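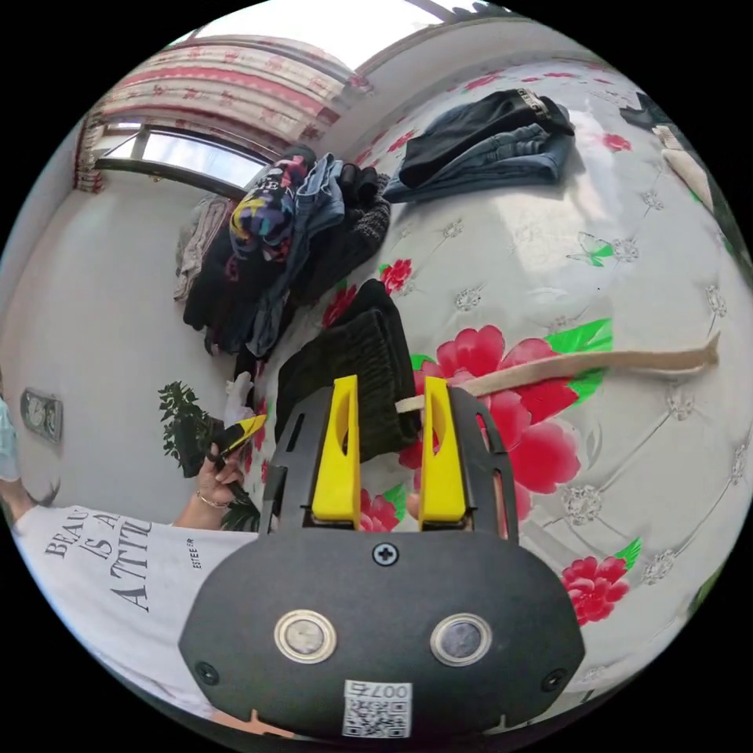

Clothes drive in Drurnton passes 2,298 items, sorting goes on at home

Print this story
E-mail this story

DRURNTON, 29 September 2023 - Jeans, sweaters, belts, kids' stuff. A winter clothing drive started in July by Joyce Kirui and her brother Tumaini Kirui has now taken in 2,298 items, and most of it is still being sorted in bedrooms across town.

The first truckload leaves for Grumside next week. Before then everything has to be checked, folded and bagged.

"Beds are the best place for it," Joyce Kirui said. "You tip the pile out at one side and fold on the other. My back can't take the floor."

Denim is the biggest category so far, followed by knitwear. Coats are short. So are childrens shoes, and anything in larger mens sizes.

Sorters are working in 31 homes. Each gets a few bags at a time, picked up from the old Jernico shoe store on Simiyu Street, and brings them back folded and labeled by size. Belts can stay on the pants. Loose straps and ties go in a separate bag, they tangle with everything otherwise.

Stained or torn items are not thrown out. Cotton gets cut for rags, and a repair table at the store takes the rest. Zippers mostly. Tumaini Kirui fixed a jacket there Tuesd-- earlier this week that had come in with both pockets sewn shut.

The drive is asking for:

Winter coats, all sizes
Children's boots and shoes
Men's sweaters, large and up
Clear bags, the heavy kind

No bedding please, and no pillows. The Grumside shelter has no room to store them.

Around 80 families in Grumside signed up for clothing last winter, when the shelter ran out of coats before the holidays. Sign-ups for this year are still open and the number is expected to be higher.

Anyone who can take a few bags to sort can stop by the store from 10 a.m. to 4 p.m. Bags need to be back within five days. Donations are taken at the side door, not the front, which sticks.

A second truck is planned if enough coats come in. No date set yet.

Print this story
E-mail this story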